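Stitches, and the end of the year
2023-12-29
Posted by Rowena Malabanan

My mother taught me to sew on a button when I was nine, and for most of my life I considered the subject closed. Then in February I signed up for an evening suturing course, which I found on the same notice board where I'd gone looking for pottery. Pottery was full.

The course cost $180 and the kit was extra. Mine is a Woltent, which came in a zippered case that makes me look like I'm on my way to do somebody's taxes. The teacher, Cardoso, spent years in a veterinary practice and has the calm of a person who has been bitten by everything. His first words to us were "You are all holding it wrong," and we hadn't picked anything up yet.

What I had pictured was sewing. You thread the needle, you go along, you tie off at the end and hope it doesn't show. But a lot of closing is done one stitch at a time, each with its own knot, each one trimmed, and then you start over right next to it like a person with no memory. The needle is curved. Your fingers don't touch it. You drive it with a tool, by turning your wrist, and my wrist had opinions. 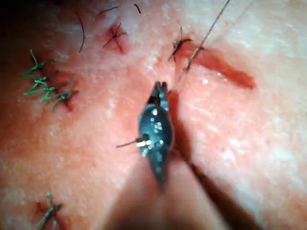
The knots are where I lost most of the spring. Pull too hard and the edges pucker up like a bad hem. Pull too little and you've made a decorative bow. Cardoso would come by, look at my row, and say "Hm." I had a classmate whose rows got an "Okay," and I thought about her more than was healthy.

Then there are the tails. I cut mine too short for weeks, out of tidiness, and watched the knots slide open one after another. Now I leave them a bit long and they stick out every which way, like eyebrows. I've made my peace with it. My mother has not. She saw one of my practice pads on the kitchen counter and asked who had taught me to leave threads hanging.

I kept a log, because I am that sort of person. Over 200 stitches went into it before I got 3 in a row I'd show anyone. I stopped writing them down after that, out of superstition.

Thread color turned out to matter to me more than it should. Dark thread looks serious and then vanishes the second you need to find the end of it. Green I can see without my other glasses. I've been buying green.

The spring section has been moved to the Clemudier building, up on the second floor, and I've put my name down again. Pottery has openings this time. I checked after I'd paid.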